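3.2 Item Classes and Storage Assignment

Items handled at the Nirden site fall into two handling classes. Class A covers cased goods that travel on the main conveyor loop and are stored on pallet rack. Class B covers single units, mostly small bottles, jars and cartons, that are stored in the pick module and leave it in totes. This section deals with Class B only, as it accounts for most of the labor in the building.
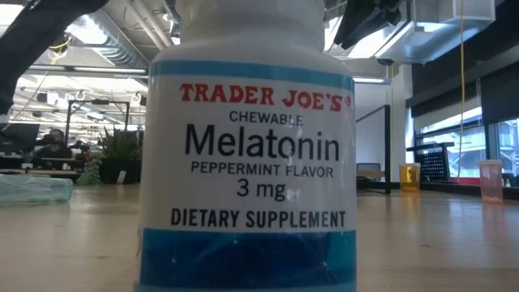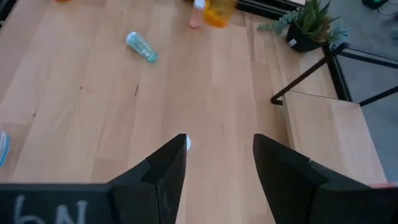

Figure 5. Bottled supplement (first view) and gripper fingers over a wood floor (second view).

The pick module has 2 levels. Before the study, units were given a slot when they first arrived and stayed there until the product was dropped from the range. Slots near the takeaway conveyor were therefore held by the oldest products, whether or not they still sold well. A picker working a normal order often had to walk the full length of an aisle for one fast-moving unit and then walk back to the same bay for the next.

We took order records for 521 Class B products from the warehouse management system and ranked each product by the number of order lines in which it appeared. Units sold was considered as a ranking measure but was not used. A product ordered in large amounts by a few customers takes few trips to pick, while a product ordered one at a time by many customers takes a great many. Lines per product follows walking effort more closely.

Products were then reassigned to slots in order of rank, starting with the bays closest to the takeaway conveyor on the lower level. Three limits were applied. Products over the shelf weight limit stayed on the lower level regardless of rank. Products that share a brand and differ only in strength or count were not placed in adjacent slots, as the site had recorded mispicks between such pairs. Products with a short shelf life were kept in flow rack so that older stock would be taken first.

The reslotting was done in September, one aisle at a time, during the evening replenishment shift. Picking from an aisle was closed while its stock was being moved, and open orders were held back until the new locations had been confirmed by scan. A few slots on the upper level could not be filled as planned because the Jostadard shelf inserts were too shallow for the cartons assigned to them. These cartons were moved to the next free bay of the right depth, and the plan was updated to match.

Replenishment needed separate attention. Grouping the fastest products near the conveyor also grouped the replenishment work, and in the first days after the change, pickers and stockers were often in the same bay. The Doucette aisle, which is narrower than the others, was the worst affected. Replenishment there was moved to run before the first pick wave, and each fast-moving product was given a second slot as a reserve.

The same ranking method was later tried at the Romen building, where Class B goods are kept on static shelving with no takeaway conveyor. Results for that building are given separately in Section 5, since the walking distances are measured to a packing bench and cannot be compared directly with those from the pick module.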